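Jan 8, 2024

Quick one, back at it after the break and half my notes make no sense to me any more.

Spent most of the day on the timestamp bug in Tillow (my little sync tool, the thing that lines up the gripper poses with the video). Left and right streams were drifting apart. Not by much, 31 milliseconds by the end of a long take, but enough that a two-handed grab looks like one hand is guessing. Cause was dull. Two clocks, one of them trusted when it shouldn't have been. Fixed now. I think.

Re-ran the lot overnight -- 640 takes, 13 still failing. Better than before Christmas, when I'd stopped counting. Most of the 13 are plastic bags.
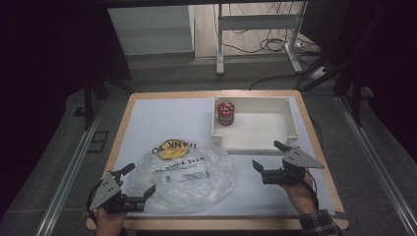 Bags are horrible for the segmenter. Clear plastic, shiny creases, white sheet underneath, so the mask flickers on and off and the planner thinks the thing has teleported. The can is no bother at all, red and solid, gets it every time. Printing on the bag helps a bit, the tracker hangs on to the yellow patch and ignores the rest. Which is cheating really but I'll take it.

Tried smoothing the mask over a few frames. Helped, then made the fast moves worse. Tried it with depth switched off, same. Might just drop the mask for bags and give the policy the raw crop, see what hapens.

Still to do: the config loader (still reads the old file if theres one lying about), proper error when a stream is missing, tidy the replay viewer. Want it all in by February.

Kettle.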